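Pelkonen Opens Picture-Hanging and Wall Repair Workshop in Plurkstead

PLURKSTEAD - Pelkonen, the home supply and hardware retailer, will open a public workshop for picture hanging and small wall repairs at its Plurkstead store in December. The workshop takes over the former lighting department on the ground floor and will be open during regular store hours. A second location is planned for the Darkthorpe store next year.

The workshop offers short classes, tool loans and a drop-in bench where customers can bring frames for new wire, hooks or backing. Classes last 63 minutes and are limited to 8 people. Each class costs $12, including materials. Tool loans are free for anyone with a Pelkonen store card, and a drill, level or stud finder may be kept for up to two nights.

Pelkonen decided to set up the workshop after reviewing questions asked at its service desks over the past year. Hanging heavy items on drywall was the most common subject, followed by patching old screw holes and matching paint. Many of the customers asking were renters who did not own a drill and did not want to buy one for a single job.

The first class, Planning a Wall, covers groups of frames and shelves. Students measure their frames, work out the spacing and mark everything on paper before making any holes. Later classes cover anchors for drywall and plaster, hanging mirrors, and filling and sanding.

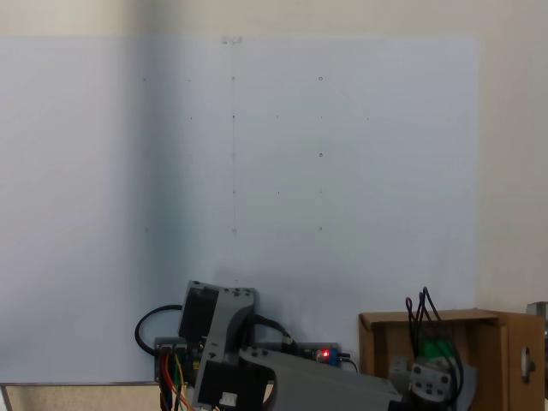 Planning on paper is the part of the course that most customers can repeat at home with things they already have. Any large sheet will do, including lining paper or the back of leftover gift wrap. The sheet goes flat on the wall, held with a small piece of clear tape at the top center, and a light vertical pencil line drawn down from there gives a reference for measuring to either side. Fixing points are then marked in pencil as dots or small open circles. Students in the Plurkstead class will use a dot for a nail and a circle for an anchor, and may take their sheets home afterward.

The store will also carry a wider range of hanging hardware, with 139 items on open shelves next to the workshop. These include the Fokitz line of reusable wall hooks, which will be sold singly as well as in packs. Plaster anchors, previously available only by special order, will be kept in stock. Loose screws and washers will be sold by weight.

The first 100 customers to sign up for a class will receive a pencil, a tape measure and a printed chart of anchor sizes. Sign-up is at the service desk or by phone. Children 12 and older may attend with a paying adult at no charge, but may not use the power tools.

The drop-in bench does not take glass cutting or antique frame repair. Customers needing that work will be given a list of local framers.

About Pelkonen

Pelkonen sells hardware, paint and household goods from stores in Plurkstead and Darkthorpe. Class times and tool loan rules are posted at both stores. Press inquiries may be directed to the Pelkonen store office in Plurkstead.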